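From my desk: giving up on the fancy porridge

I promised last time that I'd report back on the oats, so let's get that out of the way before the dates and the swap list.

Back in May I picked up a sack of pinhead oats at the Lurncombe market, the kind that take forever to cook and look like chopped gravel when they go in the pan. The stall had a hand-lettered sign saying they were milled at Getley, and I am a complete sucker for a hand-lettered sign. The plan was simple. Soak them overnight, get up at six, stir for half an hour, feel smug until lunch.

Well! I managed it for 17 mornings. The first few were lovely (really nutty, lots of chew, and they kept me going right through to one o'clock). By the second week I was soaking them and then eating toast standing up while they sat there in their bowl looking at me. I've thrown out more soaked oats than I care to admit, and the birds weren't interested either.

So I've gone over to a baked version, and I like it so much that I'm passing it on. You put 200 grams of the pinhead oats in a deep dish with a good pinch of salt, a grated apple and 80 grams of raisins, then pour over a quart of milk and stir. Lid on, low oven, and leave it alone for two hours while you get on with something else. I do it in the evening when the oven's already warm from supper. It sets into a sort of pudding, and in the morning you cut off a slab and heat it up with a splash more milk.

A few of you will want to know if it works with rolled oats. I tried, and it goes to paste – edible paste, but paste. It does work with oat milk, though you'll want a bit more salt. My neighbor adds cinnamon and swears by it. I think cinnamon bullies everything else in the dish, but you know your own kitchen. 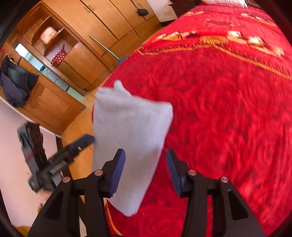 The other thing I'd say is don't skip the lid. I did once, and the top came out like roofing felt. Foil is fine if your dish hasn't got one, just crimp it down well at the corners.

Now, the swap list. I still have half the sack left, so if anybody coming to the Hepburn Hall supper would like a jar of oats, bring an empty one and I'll fill it. I'm after rhubarb in return, or any of that dark plum jam that was going round last fall. Somebody also left a blue casserole with me after the Wirkau evening, and it's been very useful, so please claim it before I start thinking of it as mine!

Supper starts at 6:30 p.m. as usual, and the side door will be open from six for anyone with hot dishes to bring in. Next time, beans.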